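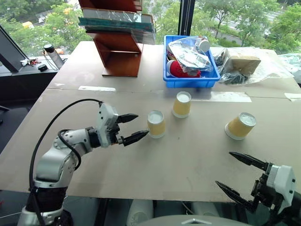

Yellow cups, upside down on the big table.

Lulley Street Block Association, minutes, 10/4/24

Okay, typing these up the same night while I can still read my own handwriting. Mélanie Chisholm ran the meeting and I took notes. We started late (my fault, I had the key). The May minutes were approved with one fix: the drain is at the Hiebert end of the street.

Money first. We have $2771 in the account, and that's after paying for the new signs. Mélanie wants to keep $500 of it back for snow, and everybody was fine with that. I asked if we could finally buy a decent folding ladder and got a "maybe," which I'm writing down so it counts! 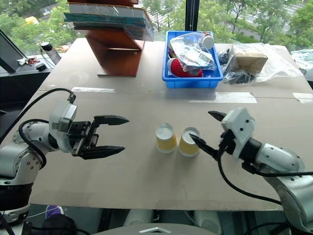

Then parking, which ate up most of the evening. The Usdale lot is closing for repaving and we lose 14 spaces while they do it. Two people wanted to ask the city for temporary permits. One person (you know who you are) wanted cones. We voted for permits, and I'm writing the letter. If you want your house number on it, tell me before I mail it.

The leaf pickup flyer went out to 68 houses. A few folks on the corner say they never got one, so I'll walk some over tomorrow.
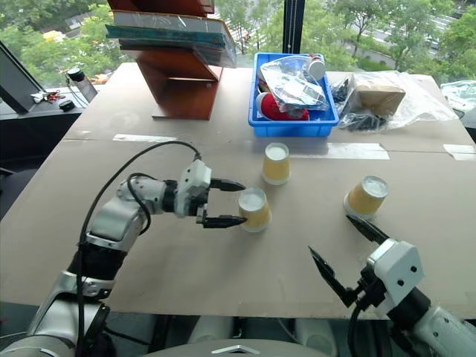
Three yellow paper cups on the cardboard.

Block party: same spot as last year, lower end of the street, with the music off by nine this time. Mélanie has the grill. We still need tables, and please, somebody bring a dessert that isn't brownies. I love brownies, but last year was a lot.

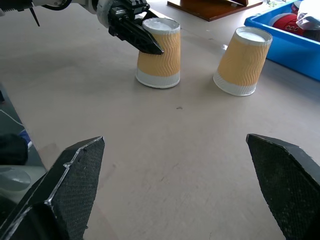

Rain plan is the church hall if they'll have us, and I'm calling them this week. The streetlight outside the laundromat is still flickering. I've reported it twice, and Mélanie is going to try next.

Next meeting is at my place. Ring the side bell, the front one is broken.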